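Ticket 732
Product: Numlow resident records, nurse call and door log module
Site: Vadel Care Center, long-term wing
Status: Closed, with one follow-up
Opened by: Night desk, long-term wing
Handled by: Grindora support

Opening message from the site

Hello, and thank you in advance to whoever picks this up. We've been using Numlow for our nurse call and door records since the spring and for the most part we've been very happy with it, so please don't take this as a grumble. But we have a problem with the door log that we can't get to the bottom of, and with the state inspection coming up in June it's making all of us a little nervous.

When one of our aides badges into a resident's room at night, the door log is supposed to show who went in, what time they went in and what time they came out. That's what we promised the families when we held the evening meeting, and it's what our own policy says. What we're seeing is that on some nights a whole stretch of entries shows up with the staff name blank. The room number is there, the time is there, but where the name should be it just says "Unassigned." It starts a little after midnight and goes until the early rounds, and then everything is fine again.

We looked at the badges first, and we swapped two of them for new ones out of the drawer, and it made no difference at all. We also turned the reader at the linen closet off and on again (I know, I know, but somebody had to try it!). I'm happy to send over whatever you need.

First reply from support

Good morning, and thank you so much for such a clear write-up. You'd be surprised how much time it saves us when someone tells us what they've already tried. And please never feel bad about turning something off and on again, we do it here all day long.

I completely understand why this matters to you. A door record with no name on it isn't much of a record, and in a wing where many of the residents can't speak up for themselves, I can imagine the families want to know that it's being done right. I've moved this up to high priority.

Could you please do three things for me when you have a minute? Go to Reports, then Door Activity, pick one of the bad nights and export it with the "raw badge number" box checked. Then send me the same export for a good night. And last, tell me whether the night staff sign in at the desk with their own names or with a shared login. Please leave the resident names out of the export. There's a setting for that right under the date range, and I'd rather not have them in a ticket if we can help it.

Reply from the site

Both exports are attached. I did find the setting for the resident names, although it took me a little while, so you may want to make that box bigger.

As for the sign-in, everybody has their own name and is supposed to use it. I asked the night crew and they tell me they do. One of them mentioned that the screen at the desk "goes gray for a bit" around shift change and then comes back by itself, and she hadn't thought to report it because it always came back. I don't know if that means anything but I thought I'd pass it along.

Support notes

Compared the two exports side by side. On the bad night the raw badge numbers are all present and complete, which is very good news for the customer. The readers are doing their job. The part that fails is the lookup, where the badge number gets matched to the staff list and a name is filled in.

The export for the bad night stops at exactly 500 badge numbers in the staff list. The good night has the full list. The site has more badges on file than that, because agency and per diem staff were all loaded during setup and the old ones were never retired. So when the list gets refreshed after midnight, it brings over the first 500 and quits, and anyone past that point comes up as Unassigned. The daytime staff were loaded first, so they always have names. The night staff were loaded last, poor things.

Tested with a copy of the site's list on our bench. Same result on the first try. The gray screen at the desk appears to be the refresh timing out, but I'd like to see it before I say so for certain.

Reply from support

I have some good news for you, and I'll put it right up front so you don't have to hunt for it. Nothing has been lost. Every one of those blank entries still has its badge number stored behind it, and we can fill the names back in.

The trouble is in the nightly refresh of the staff list, and it's on our side. Please thank your coworker for mentioning the gray screen, that was a real help. I've raised the limit for your site, and I've set the timeout on the desk screen to 20 minutes so it has plenty of room to finish.

When you have time, please go through your badge list and retire anyone who no longer works there. You don't delete them, you just change the status to Inactive, and their past entries keep their names. I'd do this even if the log were working perfectly, to be on the safe side. An old agency badge that still opens a resident's door is something an inspector will surely ask about, and I would too if it were my mother in that room.

After that, go to Reports, then Door Activity, then Rebuild Names, and choose the dates you want corrected. It will run in the background and you can keep working. Each corrected line gets a small note showing it was rebuilt and when, and please leave those notes in place. If anybody from the state or from your own compliance office asks, you want to be able to show that the time and badge number were never touched.

Reply from the site

We ran it this afternoon and the names are back! I checked them against the paper rounds sheet for the two worst nights and every line matches. We had quite a few old badges still active, more than I care to admit, and those are all switched to Inactive now. The night desk will watch the screen and write down what it does.

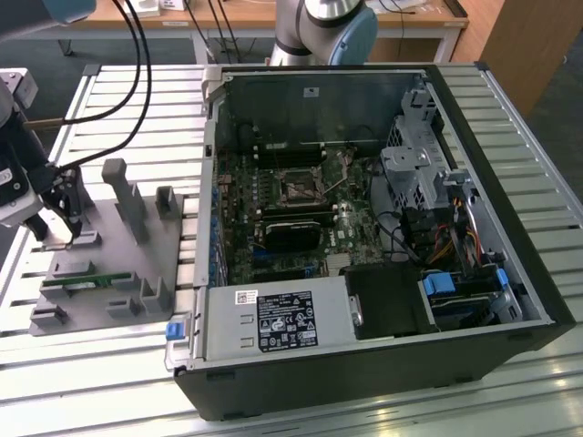 One more question while I have you. The Lu add-on for family visits keeps its own sign-in list, and I'd like to know if it has the same limit as the staff list. We haven't seen any blank names there yet, but the holidays get busy and I'd feel better hearing it from you.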